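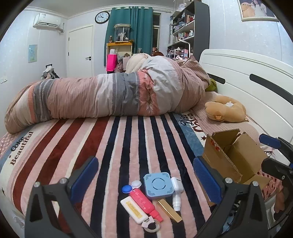 Pavix has been fitting stairlifts, ramps and grab rails in family homes for 11 years now, and we still get a little thrill when somebody rides up to their own bedroom for the first time in months! Most of the people who call us don't want their house to feel like a clinic, and we couldn't agree more. A bedroom ought to keep its character, with the striped plush blanket spread over the bed just the way you like it, and whatever we add should fit in politely with the rest.

Home Our Story Stairlifts Ramps Contact

Search this site Go

Reading time: 2 minutes

We started out in a small unit on the Zaveck road, with one van and a great deal of coffee, and these days we look after homes all the way out to Nogueira (and a bit past it, if you ask nicely). Every job begins with a visit to your home, which costs you nothing. We measure the stairs and the doorways, we ask how you get around on a good day and on a bad one, and then we go away and write everything down in plain words with one price at the bottom.

Our rails and straight ramps come from Gristeck, whose workshop is close enough that we can drive over and fetch a part the same afternoon. A straight ramp can usually go in quickly, while a curved stairlift takes longer to make, and we'll tell you so at the start. We also keep up to 50 refurbished lifts in stock for families who only need one for a while, say after a hip operation.

Do stop by the showroom, try the lifts and stay for a chat. The kettle is on most of the day, and there's parking right by the door.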